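About us

Vullano is a small testing house in Irkbridge. Manufacturers, care providers and the odd landlord pay us to find out whether a machine can do the job it is sold for. Most of the jobs are dull ones: putting plates away, opening drawers, folding towels, moving stock from a trolley to a shelf. We have been at it for nine years and we remain hard to impress.

How we started

The firm began as a repair shop for floor cleaners. Customers kept bringing in machines that were in perfect working order and simply couldn't cope with a rug. After the first winter it seemed more useful to tell people before they bought one. We still have the workbench and some of the rugs.

There are 11 of us now. Four came from shop-floor jobs in packing and laundry work, and they write most of our task lists. They know what a shift is like at the far end, when the boxes arrive crushed and the labels are on the wrong side. A product demonstration rarely includes that part.

What we think

Can machines do the chores yet? Some of them, in some rooms, with somebody nearby. A robot that wipes one kind of table well may be a fair buy for a canteen that has one kind of table. We have said so in reports and we'll say so again. What we won't do is stretch that into a claim about your kitchen.

We are particularly wary of drawers. They look like an easy win, and a good many sales videos open with one. A person pulls a drawer without thinking about where the knob is, how far to stand back, or what might slide off the top while they tug. A machine has to get all of that right, and then do it again on the next drawer down, which may have a different knob or none at all. 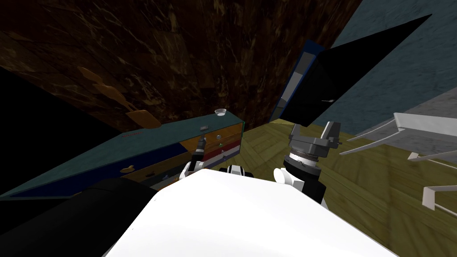
Simulation is where a lot of this work gets done, and we use it ourselves. It is cheap and nothing gets broken. Our complaint is with people who quote a simulated score as if it came from a real bedroom. Real drawers swell in damp weather. They are overfilled with jumpers. Our reports keep the two kinds of result on separate pages, and clients who ask us to merge them are told no.

How we work

Each assessment runs to 18 tasks, agreed in writing before the machine is switched on. We don't swap a task out when it goes badly. If a person has to step in, that goes in the report along with what they did. Trekari, our scoring sheet, is free to download, and you are welcome to use it without us.

Vik is our practice flat, above the workshop. It has a narrow hall, a sticky kitchen door and carpet in places where carpet is a poor idea. Suppliers sometimes ask whether we could tidy it first. We'd like to see the machine do that.

Visiting

The workshop is open to visitors on Friday afternoons from two o'clock. Bring awkward questions, and flat shoes for the stairs. We take no commission from any manufacturer and we don't sell robots. Bookings for assessments reopen in April.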